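Projet de semestre : remettre en route une vieille station de travail

Au départ, on voulait un serveur de compilation pour notre projet Java, et surtout ne rien payer. Zbigniew Piątek avait repéré une tour au fond de la réserve de l'atelier Clerach, étiquetée « poste 226 », et on s'est dit que ce serait un bien meilleur sujet que de louer une machine en ligne (et puis démonter des trucs, c'est quand même plus drôle !).

La première séance est passée presque entièrement en nettoyage. Poussière dans les ventilateurs, poussière dans l'alimentation, poussière partout. On a mis environ 115 minutes, bombe d'air et pinceau compris, avant d'oser regarder la carte mère de près. J'avais préparé un petit plan sur papier pour noter où allait chaque câble — très bonne idée, sauf que j'ai oublié de noter les couleurs, donc j'ai tout recommencé en mai.

Pour la mémoire, on s'est bien pris la tête. Les emplacements se répartissent de part et d'autre du processeur, quatre à gauche et quatre à droite, avec des loquets blancs et noirs en alternance. Moi je pensais qu'il suffisait de mettre une barrette n'importe où et d'allumer.
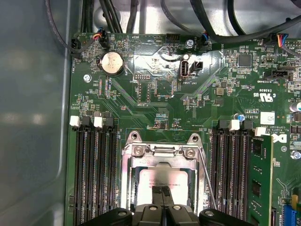
Jadwiga Krajewska m'a répondu que non, qu'il fallait d'abord ouvrir le manuel et suivre l'ordre de remplissage, et que les couleurs des loquets ne voulaient pas forcément dire la même chose d'un fabricant à l'autre. Elle avait raison, évidemment. On a passé une bonne partie de l'après-midi à lire le PDF, puis à refaire le schéma au propre.

Côté pile bouton, on a prévu de la remplacer avant les essais de longue durée, histoire de ne pas perdre les réglages du BIOS à chaque coupure. Pour les petits connecteurs du haut de la carte, je me fie aux inscriptions imprimées, « BEEP » ou « HDD TEMP » par exemple, et je reporte tout dans le tableau en annexe 2.

Il reste à choisir le disque et à installer le système. Zbigniew veut appeler la machine Stikell, moi je préférais Ziółkowski, on votera à la prochaine séance.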